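October, table clearing, Badby flat

Question for this round: can the policy clear a mixed tabletop without a person resetting it halfway. Chang-ho Son wants a yes/no for the Pellska review. My answer at present is no.

- Training set now at 2210 demonstrations, 424 of them on round tables. Sun-ja Cheon is rechecking the labels on the round ones.
- Rigid upright objects are mostly fine. Bottles get approached from the side and kept vertical.
- Cloth remains poor. The policy closes on the top fold and drags the rest along, and whatever is next to it goes too.
- Soft packs are the open item. Grip width is set from the outline, and the outline changes once the fingers close. Demonstrations should start with the pack on end and the fingers open on either side.
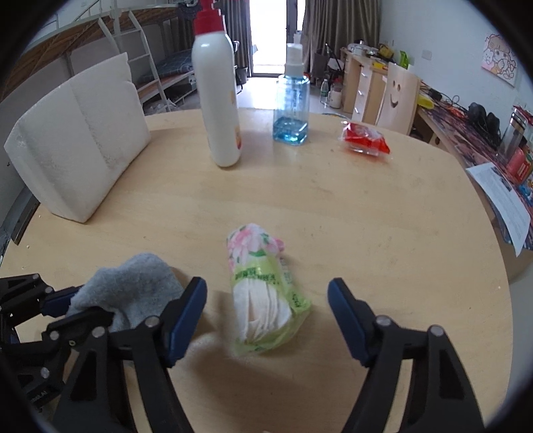

## To do

1. Split cloth and soft packs into 2 separate task labels.
2. Ask Sun-ja whether the Fillumton cloth demos can be merged.
3. Rerun with finger closing speed halved. Log slip separately from missed grasps.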